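Soup nights are back in Skendcombe, and I couldn't be happier!

I'm Efa Rees, and I run Lultumstead, the little supper club on the hill road. Last winter we ladled out 414 portions in one season (my wrists still remember it), so this December we're doing it all again, every Wednesday from half past six, with a longer menu and a lot more bread.

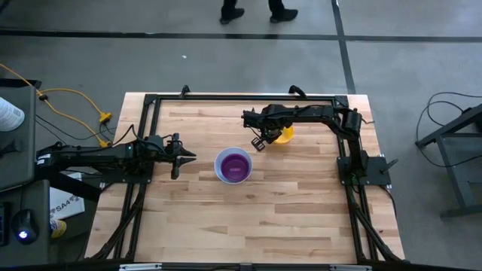
The big change is the cook. Mansa Issahaku has joined me from Tirnevley, and his groundnut soup is the best thing I've eaten all year. I asked for the recipe and got a wink! He's also doing a leek and barley one for anybody who likes things plain, and a hot, sour broth we've named Hứa, which means "promise" in Vietnamese. I promised my regulars something with a kick back in spring, so there you go.

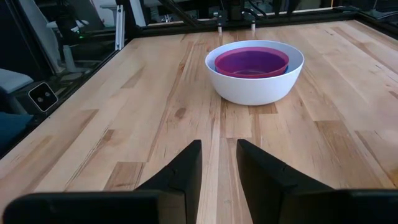
SKENDCOMBE, December – Booking is open now. We can seat 36 at a time, and there are 82 names on the waiting list already, so please do ring before you set off, especially if you're coming over from Tirnevley on the late bus.

You pay what you like, same as before. Whatever's left after the shopping goes towards the village hall roof, which still needs around 600 pounds and drips on the piano in the meantime.

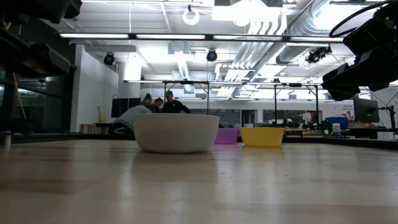 Mansa says second helpings are free until the pot's empty, and I've told him he may regret that. Children are welcome, dogs too if they'll settle under a chair. Bring a jumper, as the door gets opened a lot!
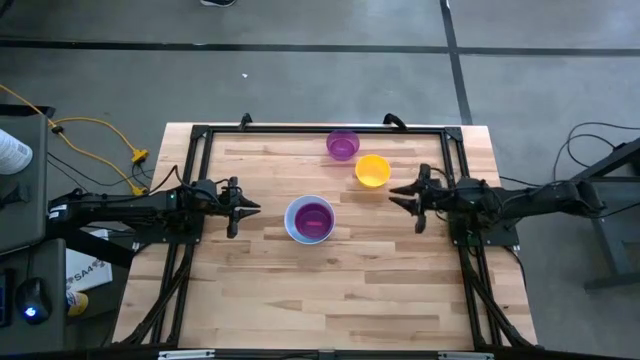 The wooden tabletop, with its black frame.

Press are welcome on any soup night. Ask for Efa at Lultumstead, mornings are best.

Last updated: Wednesday, 4.15 pm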